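Jeans folding unit: grip at the waistband or the pocket?
Robotics Club board > Student projects

dmorin_coach
Wed 22 January
Hi everybody, and thanks again for the kind words on the fall project! We've moved on to laundry, heaven help us. My students are collecting hand-held gripper demos of folding a pair of jeans, two grippers, one in each hand, and the plan is to have 100 clean ones before our showcase in February. Towels went fine. Denim is another story, and the kids are split on where the first pinch should go. Suryani's half of the team likes to grab a folded bit of the denim near a back pocket, where there's plenty of cloth for the pads to bite on.

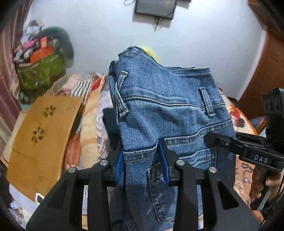 The other half says that's too low, and that you spend the rest of the demo chasing the waistband around. I can see both sides, so I'd love to hear from anybody who has been through this.

zakhar_h
Waistband, every time! We did pants last year at Vikberg and I went back and forth on it for weeks (ask my poor wife). The band is the one edge you can always find again. Once the first gripper has it, bring the second one in from the side and take your time — most of our bad demos came from hurrying that part.

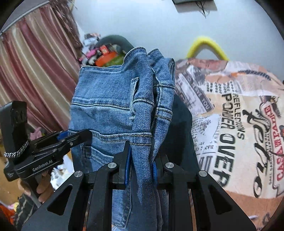

And have them let the legs hang a moment before the next move. Denim keeps a twist in it much longer than you'd think, and if you lay it down twisted you're going to fold it twisted.

nadiia_d
I'm going to disagree a little, Zakhar, with love. The waistband is thick, and with the belt loops and the seams all bunched together our students kept getting a crooked hold. Near the pocket the cloth lies flatter. We kept 86 demos that way and I'd do it again.

zakhar_h
Fair enough, but were yours stiff new jeans or soft old ones? That changes everything.

nadiia_d
Soft old ones, from my brother's closet. So you may have a point there!

dmorin_coach
This is so helpful, both of you. I think we'll record half each way, label them by grip, and let the kids compare. Mahmoud is already making the spreadsheet. Does anyone label the failed grabs too, or do you just toss them?

nadiia_d
Keep them, please! Put them in their own folder with a short note on each one.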